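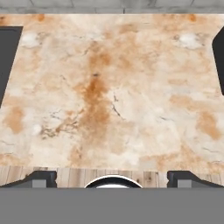
Cream marble with rust-brown streaking, gray stone behind

Trirno 2 Canvass Board
by Hitura

Home > Campaign Supplies > Field > Clipboards and Boards

Availability: In stock
Sold as: Single board or pack of 5
Colors: Gray, navy, and a green that offends neither party

The Trirno 2 is a clipboard. We want to get that out of the way early, as our competitors now sell "voter engagement surfaces" and charge accordingly. It holds paper, it holds a pen, and it has a lid that keeps the rain off your walk list while a man in slippers explains what's wrong with the county road budget.

If you have knocked on doors with the first Trirno, you already know the basic shape. Curved lower edge so it sits against your hip, hinged lid, spring clip at the top. You also know about the clip. We got your letters about the clip. The new one is wider, closes softly, and no longer goes off like a starter pistol in the middle of a conversation with an undecided voter.

What changed from the first Trirno

The clip, as mentioned.

The literature pocket moved from the back to the inside of the lid. Door hangers and palm cards used to slide out whenever you tipped the board to write, and a fair amount of expensive printing ended up in hedges. The pocket takes a decent stack and has a snap. Oversized mailers still won't fit, so please stop ordering oversized mailers.

The pen loop is elastic now and fits the fat promotional pens with the candidate's name on them as well as normal pens that write.

There's a strap, which comes off. We resisted the strap for years on grounds of dignity, but then we tried carrying a board, a phone, a water bottle and a yard sign up somebody's front steps.

Field use

A city council campaign ran the Trirno 2 through a January special election before we put it on sale. Their people knocked on 2,342 doors in weather that most of the electorate had sensibly declined to go out in, and the boards came back scuffed, a bit muddy and in working order. The candidate lost. We don't think the clipboard was a factor.

The main complaint from that campaign was cold fingers on the latch, so the production version has a bigger tab you can work with gloves on. The second complaint was that the turf had been cut so that one side of a street was on one list and the other side on another. We can't fix that from here. Talk to whoever cuts your turf, and bring coffee.

Lid and weather

The lid sheds ordinary rain and will put up with a short downpour. It is not waterproof, and if you leave it open on the roof of a car overnight you'll be able to tell us all about it. For long wet shifts, use the Sultetti sleeve (sold separately), a clear cover that goes over the whole board. You can read through it. Writing through it is another matter, although people try.

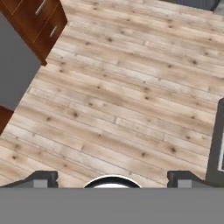 Snow is fine. Brush it off before you close the lid. Wind is what the lower corner bands are for, and you should use both of them, even if it looks fussy. One sheet of signatures heading down the block at speed will change your mind on that.

Petition work

Plenty of customers buy these for ballot petitions instead of canvassing, and the Trirno 2 suits the job. Legal-size sheets lie flat with the lid folded behind, and the surface is firm enough that a signature on the top sheet still looks like a signature. If your target is nearly 3,000 names, please collect well past it. The board will hold the extra sheets. The clerk who checks them will be crossing out people who moved, people who signed twice, and at least one person who signed as a dead president.

Rules on petition sheets differ a lot from state to state. Some want the full text attached, some want the circulator's statement on the same page, and a few seem to want an apology. Check with your elections office before you print.

Logos

Every board has a flat panel on the lid for a campaign sticker. We sell blank boards only. We used to print names on them and ended up with a shelf of boards for people who dropped out before delivery. Stickers peel off cleanly if you don't leave them on for several cycles. Warm water helps.

In the box

Trirno 2 board with lid
Detachable strap
Corner bands
Spare pen loop
Instruction card (it says "open lid")

Goes well with

Sultetti rain sleeve, standard or legal
Texier desk stand, for the people back at the office who'd also like a clipboard
Hitura replacement clip, fits Trirno 2 only

Shipping and returns

Orders ship from our warehouse on business days. In the last stretch before an election everyone discovers they need clipboards at once, so order early or pick the faster shipping and charge it to a line item with a vague name.

Unused boards can be returned in their packaging. Used boards can't, even if you conceded. We do repair clips and hinges on any Trirno, including the loud ones. Send the board without the walk list in it, please. We've received several, and we don't want to know who is leaning which way.

Page updated Sunday, March 22, 2026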